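Tabletop and Shelf Cleaning: Frequently Asked Questions
Dandcombe Housekeeping, Baluyot office

What does a tabletop visit include?
We clear the surface, sweep up crumbs and dust, wipe it down, and put your things back. Walls are included up to arm's height if the table stands against one.

Do I need to put my ornaments away first?
No. Leave them where they are. If something is cracked or has been glued, tell the cleaner before the visit starts.

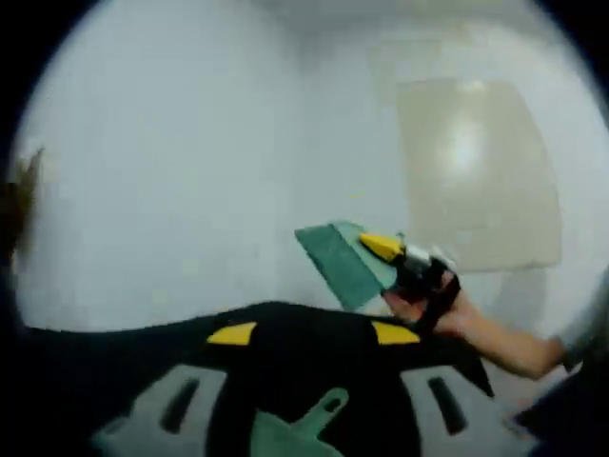 Painted walls get a dry cloth only, unless you ask for something else. Flat paint marks easily, and we will not use spray on it without your permission.

Will you move vases?
Yes, if they are empty. We lift them one at a time, clean underneath, and set them back. Please take out flowers and water the day before.

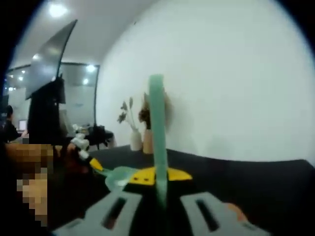 A white vase and a taller pinkish-tan one on a dark table.

Dark tables show every streak. Expect a second wipe with a dry cloth, which adds a few minutes.

What about dolls, toys and other small figures?
They are dusted with a soft brush. We do not wash hair or clothing. Lino Greco at the office can give you a separate price for collections.

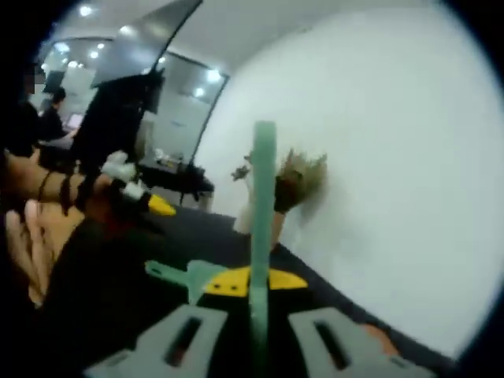 Small doll-like figure with fluffy blond hair, near the wall.

Do you bring your own tools?
Yes. Every cleaner carries a hand brush, a dustpan and cloths. You can ask us to use yours instead.

How is the dustpan kept clean?
It is emptied into your trash can and wiped at the end of the visit. A pan with teeth along the edge is also used to comb lint and hair out of the brush.

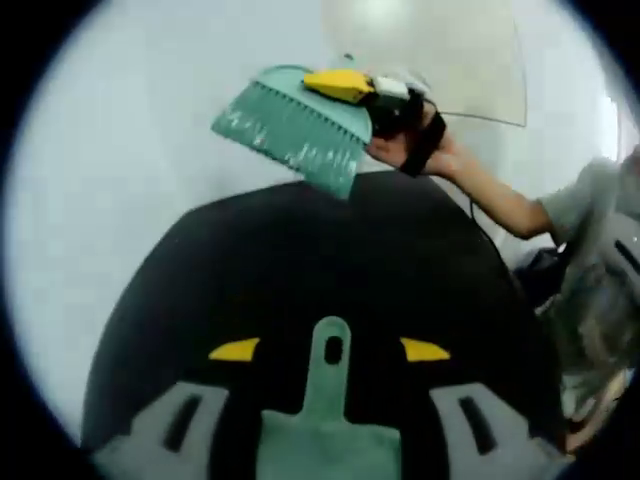
Pans do pick up a pale film from fine dust. Warm water and dish soap take it off, and the pan should dry fully before it goes back in the bag.

How much notice do you need to cancel?
2 days. Call or write to Erlinda Aquino.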